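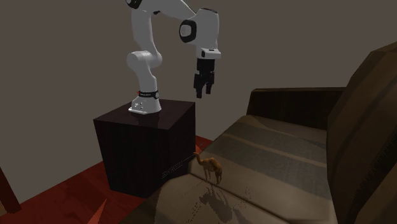 Kieran Oakley had a horse to sell, and according to Kieran it was the best horse anyone in Lollent had sat on since his father's day. I had heard this before. I had heard it of the grey that wouldn't load and of the cob that lay down in rivers. But my knees wanted something quieter than the mare I'd been hunting, so on Sunday after church I drove over to Hovell to be lied to. He took me into the sitting room first, which was a bad sign, because a man with a sound horse takes you straight to the stable. There was a little tan camel standing up on the big brown sofa, and I sat down next to it with my coat on.

"Won that at the fair," Kieran said. "Tea?"

"I'd like to see the horse."

"He's having his hay."

"I don't mind watching him eat."

He made the tea anyway. While the kettle boiled he told me about the horse through the kitchen door, in a raised voice. Trusska was his name. He was by something I'd never heard of, out of something that had died. He was rising nine and had never taken a lame step. He'd stood quietly in the road while the whole pack went under his belly. Children could ride him, and had. I asked which children, and Kieran said his sister's, and then that they'd moved away.

"How much?"

"To you? Two and a half."

"And to somebody else?"

He thought about that with the milk in his hand. "Two and a half," he said.

Trusska was standing at the back of his box with no hay in front of him at all. I'll admit he had a nice eye. He was a plain bay with a lot of bone and feet like soup plates, and when I ran my hand down his legs he picked each one up before I'd asked. I don't trust that either. A horse that polite has usually been through a great many hands.

Telmo Cabello was sweeping the yard. He'd ridden second horses for better people than Kieran and he had stopped working there at least twice.

"What's wrong with him?" I said, when Kieran had gone for the saddle.

Telmo leaned on the broom. "With the horse?"

"With the horse."

"Nothing is wrong with the horse."

"Then why's he for sale?"

"Because Mr Oakley owes Khattak 800 pounds for feed," Telmo said, and went back to his sweeping. I noted that he hadn't looked at me while he said it, but then he never looked at anyone much.

I rode him up the track to the top field. He walked out well and stood at the gate while I fumbled with the chain. There was a tractor going in the next field and he pricked his ears at it and that was all. I waited for the rest. I cantered him a circle each way, and he was a bit stiff on the left rein, and I was so relieved to find something that I nearly patted him for it.

The hedge at the top is about the only one at Hovell that's been laid properly. I hadn't meant to jump it. I'm sixty-one and I'd told my wife I was going to look at a trailer. But he saw it before I did, and he didn't rush, he just took me down there as if we'd discussed it, and on the other side I still had both my stirrups.

Kieran was waiting at the gate when I came back round by the lane.

"Well?"

"He's stiff on the left."

"So are you," said Kieran.

"I'll give you 2000, and I want the vet."

"Have what vet you like."

I rang the practice from the car. I also rang a man I know on the far side of the county who had seen most of the bay horses in it, and asked him whether he'd ever come across one with feet like that.

There was a long pause. I could hear his dogs.

"Big plain horse?" he said. "Picks his own feet up?"

"That's him."

"What are they calling him now?"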